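Kastico to Open Repair Counter in Vallholm This March 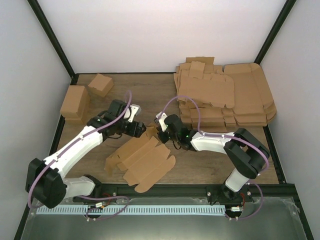

VALLHOLM — Household goods retailer Kastico will open a repair counter at its Vallholm store in March, giving customers a place to bring in lamps, kettles, fans and other small appliances instead of replacing them.

The counter will be open from 11 a.m. on every day the store trades. Most repairs will be finished within three working days. Items that need parts ordered from the Skodach warehouse may take up to 15.

Customers will get a written price before any work starts, and there is no charge if they decide not to go ahead. Repairs carry a two-year guarantee on the parts replaced.

Spare parts will come from Halilović, which has supplied the Skodach store since it opened. Cords, plugs, switches and fuses will also be sold over the counter to people who prefer to do the work at home.

The counter will not take microwave ovens or anything that runs on gas.

Media inquiries: Kastico press office, Vallholm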